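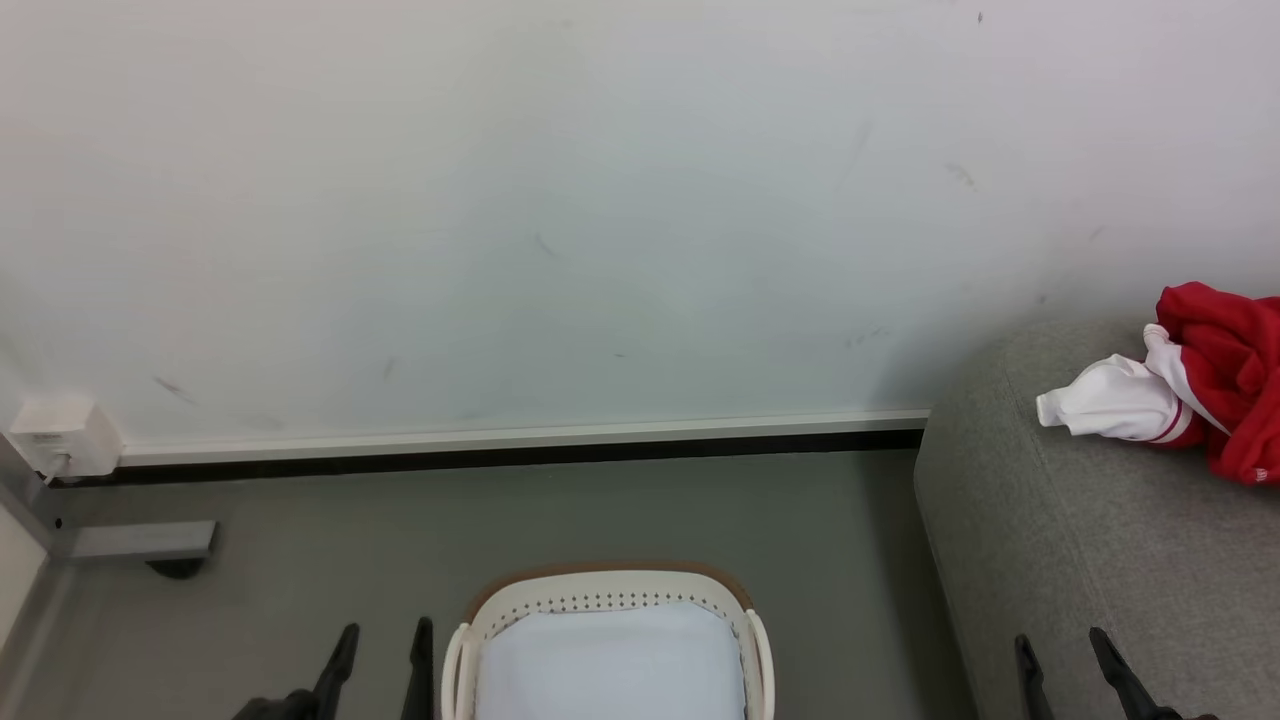

Figura 1. Parede interior com rodapé, friso branco e caixa elétrica em posição baixa.

4. Resultados e discussão

4.1 O que os anúncios dizem e o que os compradores leem

O corpus reunido para este estudo tem 335 anúncios de apartamentos e moradias usadas, todos publicados por agências de pequena dimensão e recolhidos em 7/26/18, numa única sessão, a partir do portal Alto. A escolha de um só dia foi deliberada: queríamos ler os textos lado a lado, como os lê quem procura casa numa noite de pesquisa, sem que as revisões de preço ou as reescritas feitas pelas agências viessem baralhar a comparação. O resultado foi muito mais rico do que esperávamos. Mesmo entre casas da mesma tipologia, na mesma rua e com áreas quase iguais, os textos divergem de forma notável no que decidem mencionar primeiro.

A abertura do anúncio revelou-se a parte mais estável do género. Quase sempre surge um adjetivo de apreciação (excelente, magnífico, acolhedor), seguido da tipologia e de uma referência à zona. Só depois entram as obras, a cozinha, as casas de banho e, por fim, aquilo a que chamámos elementos de remate: rodapés, frisos, soleiras, caixilharia, pontos elétricos, estado da pintura. É precisamente este último grupo que nos interessa nesta secção, e é com verdadeiro entusiasmo que o discutimos, pois a literatura sobre a linguagem imobiliária tem-se ocupado sobretudo das palavras grandes (luxo, vista, luz) e muito pouco das pequenas.

Para a codificação seguimos o esquema de Oláh, com 7 categorias de atributos, ao qual acrescentámos uma regra de desempate. Quando uma mesma frase fala de um material e de uma obra recente («pavimento flutuante colocado de novo»), a frase conta para as duas categorias, mas a posição no texto é registada uma só vez. A regra parece um pormenor, mas mudou bastante a leitura dos dados: sem ela, as cozinhas absorvem praticamente toda a atenção do anúncio, e os acabamentos desaparecem dentro de enumerações longas.

4.2 Os elementos de remate como sinal de confiança

A segunda parte do estudo assentou num questionário a que responderam 998 pessoas, todas à procura de casa no momento da resposta ou com uma compra concluída havia pouco tempo. Cada participante leu três versões do mesmo anúncio. A primeira, que designámos por versão curta, limitava-se à tipologia, à zona e ao preço. A segunda acrescentava os adjetivos habituais. A terceira trocava parte desses adjetivos por informação concreta sobre os acabamentos, incluindo o que ainda estava por fazer.

A terceira versão foi a preferida, e foi-o com uma clareza que nos surpreendeu! Os participantes descreveram-na como mais séria, mais útil e, curiosamente, mais agradável de ler, embora fosse a menos elogiosa. Uma participante escreveu no campo de resposta livre: «Se me dizem que a parede do corredor precisa de uma demão, acredito quando me dizem que o telhado foi revisto.» Outro participante, com menos paciência, resumiu a questão assim: «Magnífico já não quer dizer nada, rodapé novo quer.»

Estas respostas vão ao encontro da hipótese formulada por Sinan Uysal durante o estudo-piloto, segundo a qual a menção de um defeito menor aumenta a credibilidade das qualidades anunciadas na vizinhança imediata desse defeito. O efeito, contudo, depende da ordem. Quando o defeito aparece logo na primeira frase, os leitores tendem a abandonar o texto ou a lê-lo com desconfiança. Quando aparece depois da cozinha e antes do preço, é recebido quase como uma cortesia. Não conseguimos determinar com segurança se o mesmo acontece quando o preço abre o anúncio, prática que encontrámos em algumas agências e que mereceria um desenho experimental próprio.

Há ainda uma questão de vocabulário que nos parece fascinante. Os anúncios usam «remodelado», «renovado», «recuperado» e «com obras» como se fossem sinónimos, mas os leitores não os tomam como tal. «Remodelado» evoca cozinha e casas de banho. «Recuperado» faz pensar em estrutura, cobertura, paredes-mestras. «Renovado» é entendido por muitos como pintura e pouco mais, e «com obras» gera uma hesitação genuína, porque tanto pode significar obras feitas como obras por fazer. Nas entrevistas de seguimento, vários participantes contaram que tinham telefonado à agência apenas para esclarecer esta última expressão.

4.3 Diferenças entre agências

As agências com guião de redação próprio produzem textos mais homogéneos, como seria de esperar, mas não necessariamente mais informativos. A Civovell, que pede aos seus consultores o preenchimento de uma ficha antes da escrita do anúncio, é um caso particularmente interessante. A ficha inclui um campo para pavimentos, outro para caixilharia e outro para instalação elétrica, e os textos refletem essa estrutura com fidelidade: são os mais completos do corpus no que toca a remates e os menos variados no que toca à sintaxe. Frases nominais sucedem-se sem verbo, por vezes ao longo de um parágrafo inteiro.

A Gristmont segue o caminho oposto. Cada consultor escreve como quer, e os anúncios vão da prosa quase literária (um deles abre com a descrição do cheiro a figueira no pátio) até à lista telegráfica. A variação torna a codificação mais lenta, mas foi aqui que encontrámos alguns dos melhores exemplos de informação concreta bem integrada no texto. Citamos um deles na íntegra, por ilustrar bem o que os participantes valorizaram:

«Apartamento T2 num segundo andar sem elevador, com sala virada a poente e cozinha separada. Os quartos têm pavimento de madeira original, afagado e envernizado na última primavera. A casa de banho foi refeita, mantendo-se a janela. Falta rematar o rodapé do corredor e pintar a marquise. Arrecadação no sótão, de acesso por escada.»

Repare-se que o texto não contém um único adjetivo de apreciação. Mesmo assim, quando o apresentámos a um subgrupo de participantes sem indicação da origem, as palavras mais usadas para o descrever foram «honesto» e «acolhedor». A segunda é especialmente reveladora: o anúncio nunca a emprega, e foram os leitores que a trouxeram.

Convém acrescentar uma observação sobre a extensão. Seria fácil concluir que os anúncios longos são melhores, uma vez que comportam mais informação, mas os dados não apoiam essa leitura. Entre os textos mais extensos há muitos em que a mesma qualidade é repetida com palavras diferentes (luminoso, com muita luz natural, banhado pelo sol), e os participantes deram por isso com facilidade. A repetição foi, aliás, o defeito mais apontado nas respostas livres, à frente dos erros ortográficos e das abreviaturas.

4.4 Limitações e trabalho em curso

O estudo tem limites que importa registar. O corpus provém de um só portal e de um só dia, o que impede qualquer afirmação sobre a sazonalidade dos textos. É bem possível que os anúncios de abril, quando as agências preparam a época de maior procura, apresentem outra distribuição de atributos, com mais peso para varandas, jardins e exposição solar. Também não tivemos acesso aos valores finais de venda, pelo que nada podemos dizer sobre a relação entre a qualidade do anúncio e o preço obtido. A preferência declarada num questionário é uma coisa, a marcação de uma visita é outra, e a assinatura de um contrato é outra ainda.

Um segundo limite diz respeito à codificação. A categoria dos elementos de remate foi a que gerou mais desacordo entre os codificadores, sobretudo nos casos em que o anúncio menciona tomadas, calhas ou cabos sem explicar se fazem parte da instalação da casa. Resolvemos os desacordos por discussão, texto a texto, e as decisões foram anotadas num caderno comum que acompanha o manual de codificação. Foi um trabalho demorado e, confessamos, muito divertido: poucas tarefas nos ensinaram tanto sobre a ambiguidade da expressão «pequenos arranjos».

Está em preparação uma nova recolha, com anúncios de arrendamento, na qual pretendemos testar se o efeito do defeito menor se mantém quando o leitor sabe que não será proprietário. As primeiras leituras sugerem que o inquilino atribui mais importância à instalação elétrica e ao aquecimento e menos ao estado dos pavimentos, mas o material é ainda escasso e a regra de desempate descrita em 4.1 terá de ser revista para textos tão curtos.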